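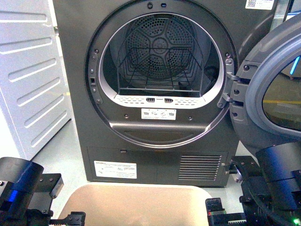

*The dryer used for Bident's door and drum tests, with the rack fitted.*

**Bident update teaches laundry software to notice the rack**

Bident has released version 6 of Treten, its planning software for two-armed household robots, and the big news is that it now looks before it reaches. Dryer drums have been a sore spot for the planner, which used to treat every one as a smooth, empty cylinder and a drying rack as somebody else's problem.

The new release builds a fresh map of the drum each time the door is open, then plans both arms around whatever it finds. Thin bars get their own setting. So do shiny rims and glossy door windows, which the old depth filter liked to report as holes in the universe -- or, on better days, as walls.

"We spent 5 months on laundry and 3 of them on reflections," said Bernd Mühlbauer, who leads the perception work. "My mother asks what I do. I say dryers."

Planning is slower than before, at 13 seconds for a full reach with the rack in place. Mühlbauer called that "thoughtful." Bident says a faster mode is coming in December, along with support for Bastos, the log viewer many Treten users already run on the side.

Brasadeck, which has tested the planner since spring, will move its own machines to version 6 next month. Settings files from version 5 will need to be converted by hand. The release notes describe this as "straightforward" and then go on for several pages.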